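Break room changes at the Lavton office

Starting in July, the second-floor break room at Lavton will stop stocking paper cups. The change was agreed at the spring staff meeting and applies to the coffee counter, the water station and the two small meeting rooms next to it. Paper cups will still be kept at the front desk for visitors.

Last year the office went through 2532 cups on that floor alone. Most were used once, for coffee, and thrown out before lunch. Our supplier, Billulska, raised its price per carton twice in the same period, and the cartons take up a full shelf in the supply closet that Accounts would like back for file boxes.

Each person on the floor can bring a mug from home or take one from the office set. The office set is plain and has no names on it, so please don't leave one on your desk overnight. Personal mugs go on the left side of the cabinet and office mugs on the right. Anything left in the sink after 6 p.m. will be washed and put with the office set, and you can claim it from there.

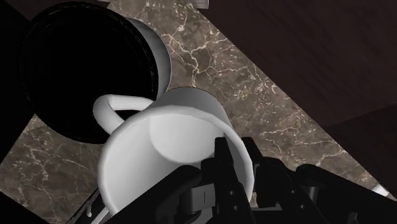

By Florence Bouchard
Office Services

A few people have asked about the dishwasher. It holds 18 mugs on the top rack if the plates are kept to the bottom. Hanyu Jia will start it at the end of the day and whoever is in first unloads it. Please tip out cold coffee before you load a mug. The drain filter was cleaned in March and there was a lot of coffee sludge in it.

The big coffee urn stays where it is. It will be filled at 8 and again at 1. If it runs out between those times, the small machine by the window is for anyone to use, and the filters are in the drawer under it. Decaf is by request; write it on the sheet on the cabinet door by the afternoon before.

Dehua Ye asked whether the third floor will follow. There is no plan for that yet. The third floor has no dishwasher and only a narrow sink, and the plumbing quote from Skundus came in higher than expected. Zixuan Dong is getting a second quote and will report back when she has it.

On tea: the box of assorted tea has been costing almost as much as the coffee, so we are going down to three kinds, which are black, green and peppermint. If you drink something else you are welcome to keep it in the cabinet with your name on the box. Milk will be ordered as before, one carton of oat and the rest regular.

The money saved on cups comes to $900 a year at current prices. It goes back into the kitchen budget, and the first thing on the list is a new microwave. The old one still heats but the door has to be held shut for the first few seconds. Suggestions for what comes after that can go to Shaohua Song at extension 15.

The supply closet will be locked on the morning the shelves are moved. Please pick up any printer paper or pens you need before then.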